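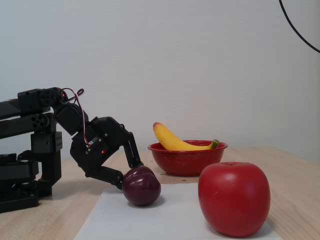 *The arm at the plum, with the banana already in the bowl.*

Wolari has extended its programme of demonstrations by remote control. An operator guides the arm through each movement, and the record of that session is then used to teach it. The collection now holds 1,187 demonstrations of the fruit task.
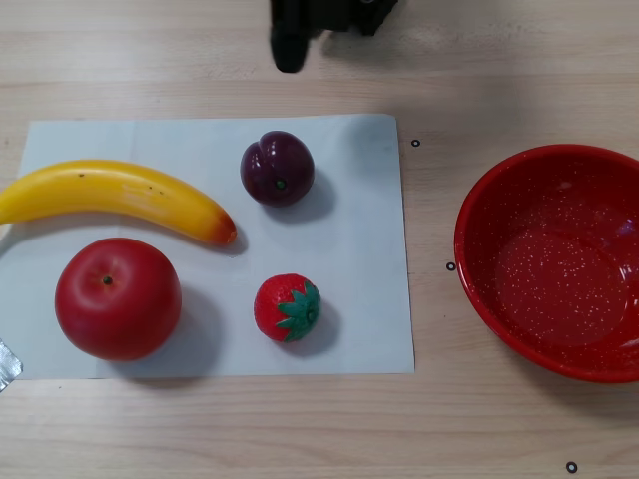
**KALLANCE, June** – The fruit is set out on a sheet of paper, with the bowl on the bare table to its right. Operators complete 7 practice runs before their sessions are added to the collection. A further 200 demonstrations are planned at Simard.

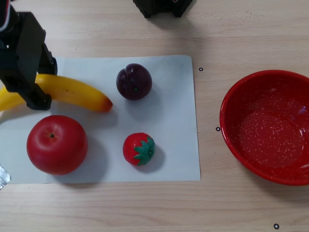
Ebise Seyoum wrote to ask whether hesitant attempts should be kept, remarking that "a slow correction may teach more than a clean run". Such attempts are retained and marked separately.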